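One hundred kitchens, one of them mine for a month

Aug 13, 2025

I said in the spring I wasn't going to pay for simulated kitchens. I've now paid for simulated kitchens, so you may as well get a post out of it.

The product is called Halta and it's sold by Fuentealba, who until recently did rendering for furniture catalogs. You may have seen the ad if you read the same newsletters I do. The pitch is 100 kitchens, all different, all "robot ready," with an arm already bolted in place and a set of tasks you can run the minute the download finishes. You train your arm in their kitchens, you take the result to your own kitchen, and it works. That last part is in bigger type than the rest.

It costs $660 for a year of the single-seat plan. There's a free trial, but the trial gives you one kitchen and no way to get your data out of it, so as far as I'm concerned there's no free trial.

For anyone new around here: I write software for a company that makes hinges, and the robot stuff happens on nights and weekends. I have a secondhand arm on a bench in what used to be a dining room. What I'd like it to do is boring. I want it to pick up small things from a countertop and put them where they belong. Sponges, spoons, bottle caps, the rubber band off the broccoli. I've been at this since last November, and it can do the sponge if the sponge is where it expects the sponge to be. My husband can also do this and he didn't need any training data, or so he claims.

Collecting examples by hand is miserable. You drive the arm through the motion, reset the sponge, drive it again, and after an hour your shoulders are up by your ears. So I understand completely why somebody would want to do it in software, and I understand why somebody would want to sell me the software. My problem has always been the word "realistic," which gets used for two very different things by people who know better.

A kitchen can look right, and a kitchen can behave right. If you come from the catalog business you are going to be very good at the first one. A sofa in a catalog doesn't have to do anything when you sit on it.

Setup

The download took most of an evening. The installer wanted an account, then a second account for the license server, and then it wanted to know the size of my team (I put one, and it asked me to confirm). After that I'll give credit where it's due: it opened, it ran, and the first kitchen loaded with an arm in it that moved when I asked it to. I've used Priller for the past year, which is free and looks like a gas station bathroom, and getting Priller to that same point took me a week and two forum posts I'm still embarrassed about.

The controls are decent. You can record a run, replay it, and export it in a format my own scripts could read after a small amount of swearing. There's a panel for moving objects around before each run, and you can have it shuffle them for you. The shuffle is timid. By default it moves things a few inches, and the setting that makes it bolder is under "Advanced > Layout > Variation," where I suspect most customers will never go. If you leave it alone you'll end up with a beautifully trained arm that knows where one sponge is. I already had one of those.

Support answered my first email the same day. They answered my second, with a harder question in it, with a link to the page I'd quoted in the question.

What the hundred kitchens are

I went through them over two weekends. The number on the box is correct if you count the way they do. There are a lot of finishes: brick, tile, painted plaster, several kinds of stone and more cabinet colors than I've got opinions about. There are far fewer floor plans. Once you stop looking at the surfaces you notice that the sink and the counter have the same relationship to the arm in kitchen after kitchen. I asked how many separate layouts there were and was told that the library offers "a rich range of configurations," which I think we can all translate.

Does that matter? It depends on what your robot is bad at. If your camera gets thrown by a dark counter or a busy backsplash, then swapping the finishes is useful and I'd say so. Mine does get thrown by that, a little. Mostly, though, my arm is bad at reaching around things, and a new color of brick is no help with reaching around things.

The other thing I wanted to test was contact. When a finger closes on something soft, does the soft thing give? When it's pushed against the wall, does it slide, or stick, or shoot off sideways like a watermelon seed? In Priller it's the watermelon seed, nearly every time, and everyone who uses it knows to work around that.

So I picked one kitchen and stayed in it. I turned the shuffle all the way up and set it running on the sponge task, 40 hours of machine time spread across a couple of weeks, mostly while I was asleep. I chose one of the better looking ones on purpose. I figured if they'd put the effort in anywhere, they'd have put it there. 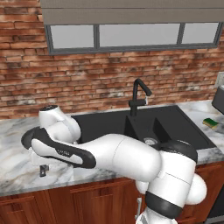
Lorena Alarcón

I'd cook in it, I'll say that. The brick has whitish worn patches and sooty ones, the marble has tan and bluish veins running through it on the diagonal, and there's a black faucet I'd happily steal. Somebody sat and cared about that wall. Then you get to the window and there's flat light gray in all three panes, so no yard, no sky, no neighbor's truck. My camera at home spends half its life confused by what's coming in through the window, and that's one of the main reasons I wanted outside help in the first place. You can change the lights in Halta. I never found a way to put a world outside.

Now the sponge, the green and yellow one on the counter to the right of the sink. With the gripper closed on it in simulation, it behaves like a block of wood that somebody has painted to look like a sponge. It doesn't squash. The fingers stop at its surface and the physics reports a firm, perfect grip, and so the arm learns that a light touch is plenty. Try a light touch on a real sponge with soap in it and see how far you get. There is a softness setting for objects. I raised it, and the runs slowed to a crawl, and the sponge then sank partway through the marble, which was at least a change.

The sink bothered me more. It's a big black sink with a narrow basin in it, steep on the sides, and when the sponge landed in there the task counted it as finished. It isn't finished! The task is to put the sponge away. I dug through the scoring file and "away" is defined as no longer on the counter. Dropping it on the floor would have counted too, and later on I watched a replay where it did. Fuentealba quotes success rates on its product page, and I'd like to know whether they were measured with that same file. I asked. I got the link again.

(You can rewrite the scoring yourself. I did, it took an evening, and the success rate went down by an amount that put me in a bad mood until Sunday.)

Bringing it home

I took what the arm had learned and ran it on my bench, with my own counter slab and my own sponges, and I kept a log because I'd have cheated otherwise. Over the whole stretch I logged 321 attempts, some with the Halta training and some with my old hand-driven data, swapping back and forth so that neither one got all the good afternoons.

The Halta version was better at finding the sponge. I'll be fair about that, and it surprised me. It was calmer about a dark tray I'd put down to annoy it, and it no longer froze when I changed the lamp. All that fancy stone did something for the vision side.

It was worse at holding on. It would reach out, line up very nicely, close on the sponge with the confidence of a waiter, lift, and drop it. Over and over. I ended up adding a handful of my own real grasps on top, and the mix did beat either one alone, though I can't tell you how much of that was the kitchens and how much was me finally replacing the worn pads on the gripper in the second week. Yes, I know. I should have done the pads first.

I also sent my exported runs to a friend at Rallska, who does this for a living with warehouse totes, and the answer that came back was "pretty." I've been thinking about whether to put that on the product page as a review.

So is it worth $660?

For me, no. I'm not renewing. If they sold the finishes separately, as something I could wrap around my own floor plan, I'd probably buy that, and I've told them so. If you're in a school lab or a small shop and you need a lot of varied pictures of counters in a hurry, you might do fine with it, and you'd save yourself the week I lost to Priller. Turn up the variation. Read the scoring file before you believe any percentage it gives you, including the ones it gives you about your own work.

If anyone from Fuentealba is reading, my second email is still open and the question was in the last paragraph.

Comments are on until the spam starts again. I'm going to do spoons next, in the real kitchen, with my shoulders up by my ears.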